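# Chapter 7: Fines, Fees, and the Municipal Court

## 7.1 Scope of the chapter

Most people who come before a judge in the United States do so in a court of limited jurisdiction. The charge is a traffic violation, a lapsed registration, an uncut lawn, a noise complaint. The usual sentence is an amount of money. Chapters 5 and 6 dealt with arrest and with pretrial detention in felony cases. The present chapter deals with what happens at the bottom of the docket, where the sums are small, the hearings are short, and defense counsel is often absent.

Three terms need to be kept apart from the start.

A **fine** is a penalty. It is imposed as punishment for the offense, and its maximum is set by statute or ordinance.

A **fee** (also called a *court cost* or *user charge*) is meant to recover an expense of the system. Filing, processing, supervision, and payment-plan fees are the common kinds. A fee may be attached to a conviction, but it may also be attached to a dismissal or a diversion agreement.

**Restitution** is money owed to a person who suffered a loss. It passes through the court and is not kept by it.

In everyday speech all three are called "the ticket." Court records do not always separate them either, and students working with raw docket data should check how each field was coded before adding anything up.

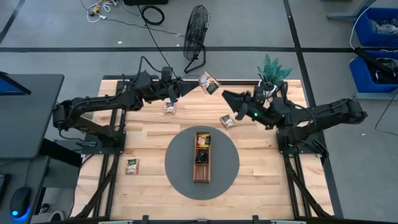
One reader of the previous edition objected that the line between a fine and a fee is a bookkeeping matter, with no weight for the person who has to pay. The point has some force. To a defendant with $40 until the end of the month, the label on the charge makes little difference. The label does matter to the legal analysis, however. Limits on excessive fines apply to payments that are at least partly punitive, and a charge that a court classifies as purely remedial may fall outside them. The label also decides where the money goes, a question taken up in 7.4.

## 7.2 The life of a small debt

Consider a defendant in Tetstead who is cited for driving with an expired registration. The fine is $117. Costs are added at the time of judgment: a processing fee of $30 and a court technology fee of $32. The amount due on the day of the hearing is therefore $179.

The defendant cannot pay in full and enters a payment plan. The plan carries an enrollment charge. A payment is missed in February, and a late fee is added. The court issues a notice to appear; the notice goes to an old address, and a warrant follows, with its own fee. When the defendant is next stopped, the balance stands at $388.

Several features of this sequence should be noted.

- The fine itself never changed. Every addition was a fee.
- No new offense was committed between the hearing and the second stop, apart from the failure to appear.
- Each step was authorized separately, often by a different body. The legislature set some of the charges, the city council set others, and the clerk's office set the payment-plan terms.
- At no point did a judge review the total.

The last feature is the one most often discussed in the reform literature. A sentencing judge looks at the fine. The sum that the defendant ends up owing is the product of later administrative steps, and in many courts it is never placed before a judge unless the defendant asks.

### Ability to pay

Under settled constitutional doctrine, a court may not jail a person for nonpayment without first asking why the person has not paid. If the failure is willful, jail is permitted. If the person made genuine efforts and lacked the means, the court must consider other measures first, and may imprison only if those measures would not meet the state's interest in punishment.

The rule is simple to state. Its application depends on when the inquiry takes place, who starts it, and what evidence counts. Courts differ on all three. Some ask at sentencing, some only when a warrant is served. Some use a printed form that compares income with the federal poverty guidelines; others rely on a few oral questions from the bench — whether the defendant has a job, a phone, a car.

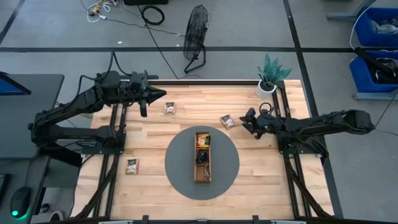 Such questions, a clerk in Dralau County remarked during the interviews for this chapter, take less than a minute and get the same answers from people in very different positions. A phone may be the only means of getting shift work. A car may be the only way to reach the courthouse. The remark bears on a wider problem of proof: possessions are easy to ask about, while obligations such as rent, child support, and medical debt take longer to establish and are left out of many short hearings.

## 7.3 Two models of collection

The two cities compared in the rest of this chapter are similar in population and in the mix of offenses charged. They differ in how unpaid amounts are pursued.

**Sarmiento** uses a *sanction-based* model. Nonpayment leads to a summons, then to a warrant and a hold on the driver's license. Collection work is carried out by the court's own staff, with police serving warrants in the course of ordinary stops.

**Flalholm** uses a *conversion-based* model. After a set period the unpaid balance is reviewed, and the judge may reduce it, convert it to community service hours, or close the account. Warrants are reserved for defendants who fail to answer two notices.

Neither model is pure. Sarmiento allows conversion on request, though the form is kept at the clerk's counter and is not mentioned on the citation. Flalholm still refers some older accounts to a private agency, and the agency's commission is added to the debt.

Comparison of the two requires some care. A low collection rate may mean that defendants are poor, that enforcement is weak, or that the original amounts were set too high. Gross revenue is also a poor measure unless the cost of staff time, jail beds, and police hours is subtracted from it — and those costs usually sit in another department's budget.

## 7.4 Who receives the money

Distribution formulas are set out in state law and vary widely. A single payment may be divided among the city's general fund, a state court fund, a law enforcement training account, and one or more accounts unrelated to the courts. Partial payments raise the question of priority. In most schedules restitution is paid first, but this is not universal, and where fees come first a victim may wait

until every administrative charge has been cleared.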